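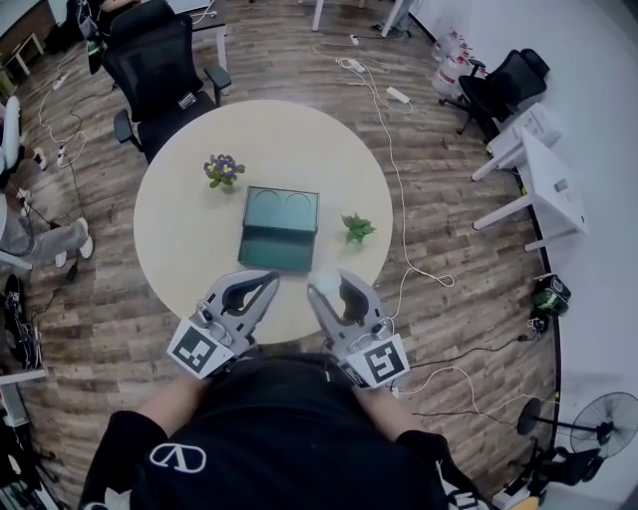 2 min read

Thu 7 August

The backup job on my home server has reported success every night since April. Last week I tried to restore a folder of scanned letters and got back a directory tree with the right names, the right dates and a large number of files with a length of zero.

The setup is simple. A small machine in the hall closet holds the family documents and photos, 435 GB in total. A nightly script takes a snapshot, copies it to an external drive, and writes a one-line log entry. A second drive lives at my sister's apartment and gets swapped in when I remember. Both drives had the same problem.

The cause was a permissions change. In April I moved the scans into a folder owned by a different user account, so that the scanner could write to it directly. The backup account could list that folder but not read what was in it. The copy tool created each destination file, failed to open the source, wrote an error to standard error, and moved on to the next one. My script sent standard error to a file in a temporary directory, which is cleared on reboot. It then checked the exit code of the last command in the pipeline. That command was the one that formats the log line, and it had no trouble formatting the log line.

So there were two faults, and either one alone would have been noticed. The permissions fault would have produced an exit code. The pipeline fault was harmless for as long as every copy worked.

The fix for the first is a group. The scanner account and the backup account are now both members of it, the folder has the setgid bit, and new files inherit the group. I also had to correct the umask on the scanner account, which was creating files readable only by their owner. Changing the existing files took a few seconds.

The fix for the second is one line at the top of the script (set -o pipefail), plus sending the errors somewhere that survives a restart. 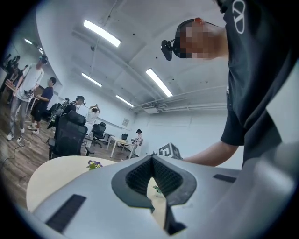 Neither of those would catch the next fault, though, which will be a different one. What I wanted was a test that starts from the other end and asks whether a file on the backup drive matches the file it came from. A full comparison reads every byte on both sides and takes most of a night on this hardware. A sample is enough for a nightly run. The script now picks 60 files at random after each backup, computes a checksum for both copies, and exits with an error if any pair differs or if a file is empty on one side only.

Random selection has an obvious weakness - a small folder may go untouched for months. Golnar Nazari suggested weighting the sample by top-level folder, so that each one contributes at least one file regardless of size. I did that. It makes the script longer than I would like, but the scans folder is small compared to the photos and would otherwise hardly ever come up.

The full comparison runs on the first Saturday of the month. It sends mail on success as well as on failure, and I have a calendar entry to look for the message. If no message arrives, the job did not run.

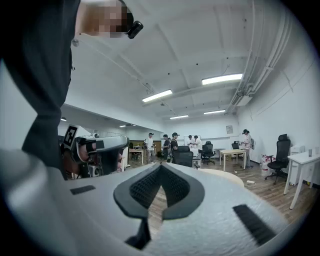
Two hand-held grippers and a black shirt or jacket.

Nothing was lost, as the originals were intact. I was restoring the folder to a laptop for convenience. The remaining item is the drive at my sister's, which still has the old snapshots. I will overwrite them once the new ones have passed one full comparison, and keep a text file on the drive stating which snapshots are bad.

Comments

Veronika Fekete
Same thing happened to me with an exit code and tee. Pipefail should be the default. Do you keep the checksums anywhere, or compute them fresh each time?

Bülent Duman
Sampling won't help if the source is already corrupted when you copy it. Both sides will match perfectly. You need stored checksums for that.

Tamsin Blackwood
Could you post the part that does the per-folder weighting? I tried it with shuf and ended up with duplicates.

Contact | Copyright, all rights reserved | Back to top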